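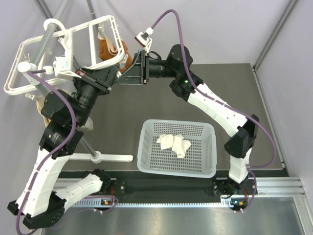

Two robotic arms, purple cables

Changing electives at Tillham Middle after the form is in?
Print | E-mail | Share (5)

tillham_mom
Hi all! My seventh grader put down band as her first choice back in November, and now of course she wants art. I've looked all over the Perna parent portal and the form just shows as locked. Is she stuck for the whole year, or is there some way to ask for a switch? I'd hate to bother the front office if it's something simple.

bluegate55
Oh, please don't feel bad about calling, they are so kind over there! We did this last year with my son. You want the counseling office — ask for the elective change slip, which is paper and needs a parent signature. They take them for the first 14 school days of the semester. Put a second choice on it too, as art fills up fast.
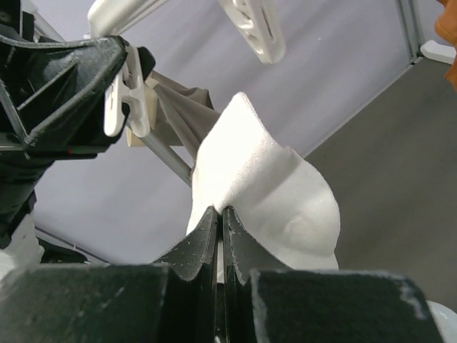

White sock in a black gripper

aignerstreet
Ours never got band so I can't say. Maybe try the portal again after 5?

gekance_dad
Just adding to the first reply — if she's renting an instrument, check the return date before you turn in the slip. Good luck to her!

587 views | Contact us | Back to top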